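Week 2 notes: pose tracking for hand-held grippers

The Fostix tracker estimates each gripper's pose from the square markers on its cube. Detection runs at 30 Hz. Each visible face gives its own estimate, and the solver merges them by reprojection error. A single face seen square-on is a poor case - two tilt solutions fit almost equally well, and the output can flip between them.

Before the Kostus exercise:

1. Load the cube geometry file. Check that face IDs match the printed markers, left and right.
2. Set the gap limit to 25 frames. Longer gaps are split into separate segments, not interpolated.
3. Start the recorder and hold both grippers forward with the marker cubes in view of the head camera, one in each hand. Pose is logged relative to the head, so keep your gaze steady while the filter initialises. 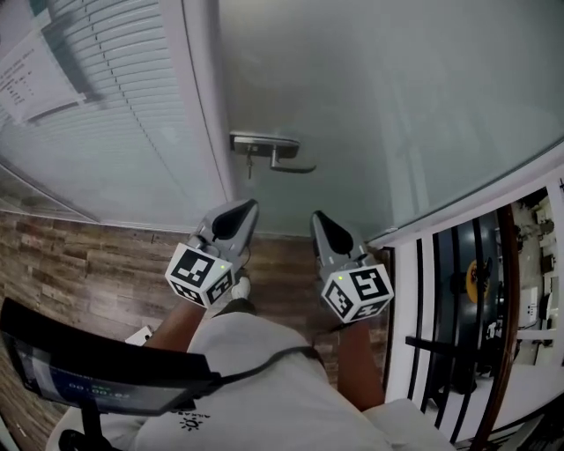

4. Export the log to Drillo and plot left and right position on the same time axis. Label any flips by frame number.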